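Meller: Charity Registration and Enforcement Notices, Text Extracts

README for release 8, November 6, 2022

Overview

Meller is a set of text records drawn from public notices about charities and other groups that ask the public for money. The notices were issued by state offices that register or oversee charities. They cover new registrations, late filings, suspensions, orders to stop soliciting, and settlements. Each record holds the text of one notice and a small number of fields added by hand or by script.

The set was built for work on search, sorting, and date extraction. It does not rate charities, and a record in it is not evidence that a group did anything wrong. Many notices concern a missed form that was later sent in.

Contents

The release has four parts:

notices/ holds one plain text file per notice, in UTF-8, with Unix line endings.
fields.tsv holds one row per notice, tab separated, with a header row.
links.tsv lists pairs of notices that concern the same group.
changes.txt lists every record added, changed, or withdrawn after release 6.

File names in notices/ match the notice_id column in fields.tsv. An identifier is never used again after a record is withdrawn.

Fields

notice_id: text. A two-letter state code, a hyphen, and a serial number. The serial number has no meaning outside this set.

issued: date in year-month-day order. This is the date printed on the notice. If the notice shows only a month, the day is given as 00. If there is no date at all, the field is empty. The date of posting on a website is never used in its place.

kind: one of register, late, suspend, stop, settle, other. See "How kind was assigned."

group_name: text, as printed in the notice, including spelling errors. Legal endings such as "Inc." are kept.

group_key: text. The name in lower case, with punctuation and legal endings removed. Use this field for matching.

amount: whole number of US dollars, or empty. Filled only when the notice states one total to be paid. Partial payments and legal fees listed apart from the total are left out.

statute: text. The first law cited, copied as written. Notices that cite several laws have the rest in the body only.

quality: A, B, or C. A means the source was already machine-readable text. B means the source was scanned and the text was checked by a reader. C means the source was scanned and the text was not checked.

Sources and collection

Pages were fetched from public websites with Stukik, a small crawler kept in a separate repository. It obeys robots.txt and waits 6 seconds between requests to the same host. Where a notice was posted both as a web page and as a PDF, the web page was used. Where the two differed in wording, both were kept and joined in links.tsv with the relation "variant."

Paper notices came from one collection only, the Birkel deposit. The oldest sheet in it is dated 1919. Most of the deposit is typed carbon copy on thin paper, and the text shows through from the back. Scans were made at 200 dpi in the first pass. That was too low for the smaller type, and those records carry quality C.
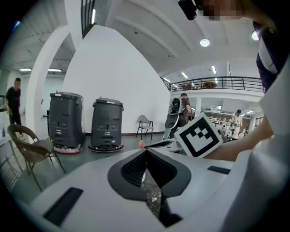

Scanned pages were run through the Zaugg text pipeline with the default English model. Headers, page numbers, and filing stamps were removed by rule. A stamp that overlaps body text could not be removed cleanly and leaves stray letters in the line. Hyphens at line ends were joined only when the joined word appeared elsewhere in the same notice.

Araba Frimpong and Aiman Sutanto read the quality B records against the scans. Each record was read by one of them and spot-checked by the other. Reader corrections are marked in changes.txt with the code R.

How kind was assigned

The first pass used a keyword script. Valentin Strebel then went through all records in which the script matched more than one kind and picked one by these rules:

A notice that both suspends a registration and orders a group to stop soliciting is "stop."
A notice that announces a signed agreement is "settle," even if it also describes the earlier order.
A reminder sent before the due date is "other." A reminder sent after it is "late."
A notice that lists many groups is split into one record per group only if each group has its own paragraph. A bare list stays as one record, with group_name empty.

The kind field should be treated as a convenience. States do not use these words in the same way, and a suspension in one state may be a routine step that another state handles by letter.

Personal information

Notices often name officers, paid fundraisers, and people who filed complaints. Names of officers and fundraisers were kept when they appear in the official text. Names of complainants were replaced with [PERSON]. Street addresses of private homes were replaced with [ADDRESS]. Office addresses were kept. Phone numbers and email addresses were removed throughout, except those of the issuing office.

Replacement was done by script and then by hand for quality A and B. Quality C records were handled by script alone and may still contain details that should have been removed. Report any such case to the address in CONTACT.txt and the record will be pulled from the next build.

Known problems

Amounts written in words ("five thousand dollars") are picked up, but amounts that mix words and digits in one figure are not.

Group names that changed over time are not joined. links.tsv works from group_key only, so a renamed charity will look like two groups.

Local chapters of the same parent group often share a name. links.tsv joins them wrongly in some cases. Filter on the state code in notice_id to reduce this.

Some state sites remove notices once a late filing is received. Records fetched before removal remain in the set. Coverage for "late" therefore depends on when each site was crawled, and counts should not be compared between states.

The issued field in older Birkel records may be the date of the carbon copy. No correction was tried.

Tables inside notices were flattened row by row. Column headings appear once, before the first row.

Suggested use

For training or testing, split by group_key and not by notice_id. Notices to the same group reuse whole paragraphs, and a random split puts near-identical text on both sides. The script split.py does this with a fixed seed.

Do not use the set to screen charities, to decide on grants, or to advise donors. The issuing office is the only proper source for a group's current status.

Versions

Release 8 adds the relation "variant" to links.tsv and moves reader corrections into changes.txt. The column source_url was dropped from fields.tsv because too many links had gone dead. It is kept in the archive copy of release 6.

The next crawl is planned for March. Scans of the small-type Birkel sheets will be redone at a higher setting if the deposit can be borrowed again.

Credits

Pirmin Reisinger wrote the crawler and maintains the build. Heidrun Wallner arranged access to the Birkel deposit and wrote the rules on personal information. Corrections should be sent as a patch against fields.tsv or as a note giving the notice_id, the field, the present value, and the proposed value.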